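In praise of the messy bin

I'd take one bin of odds and ends over a shelf of matching boxes any day!

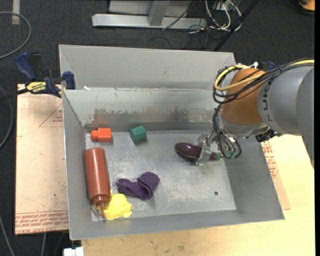
Moataz Ramadan disagrees, and wrote to tell me that a learner fed on muddle learns muddle, and that he would start with one object and add the next only when the first is solved. Fair enough, but I think the muddle is where the good stuff lives. A sock has no proper shape, a toy aubergine is all slippery curve, and a cloth never lands the same way twice - lovely! We have 3114 grasps logged on Lumska so far, and the ones I go back to are the awkward ones. Keep the fumbles in, I say, and label them as fumbles. On Wednesday I'm adding 17 more objects.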